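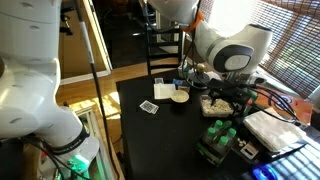
Sharpening Kitchen Knives on a Stone

A dull knife slips off a tomato and goes into your thumb. Most kitchens need two knives sharp, a chef's knife and a paring knife, and the whole job takes less time than a load of dishes.

What you need

A two-sided water stone, 1000 grit on one side and 3000 on the other. Coarser stones are for chips and broken tips. A damp dish towel goes under the stone so it stays put. Keep a bowl of water next to it.

Some stones need a soak and some don't. Check the leaflet. If yours soaks, leave it in the water for 10 minutes or until the bubbles stop.

Steps

Lay the blade flat on the coarse side, edge facing you, then lift the spine until two stacked quarters would fit under it. That is close enough for most kitchen knives. Hold the angle and push the blade away from you with light pressure, then draw it back. Work from heel to tip in sections.

Keep going until you feel a burr along the whole opposite side. Feel for it with your thumb moving from the spine out past the edge, never along the edge. Turn the knife over and do the other side the same way.

Flip the stone and repeat on the fine side with less pressure. A few light passes on each side will take the burr off.

Wash the knife by hand and dry it right away. The gray mud on the stone rinses off under the tap.

Testing

Hold up a sheet of newspaper and slice down from the top edge. If the blade catches in one spot, go back to the stone for that spot only.

Keeping the edge

Glass and stone cutting boards ruin an edge fast. Use wood or soft plastic. Scrape food off the board with the back of the knife. Don't put good knives in the dishwasher or loose in a drawer.

A honing steel straightens an edge between sharpenings but won't bring back one that is gone. I do mine on the stone in April and again before the holidays, and the paring knife once more in between if we've had a lot of apples.

Serrated knives need a tapered rod. A cheap bread knife isn't worth the trouble, so I replace ours when it starts tearing the loaf.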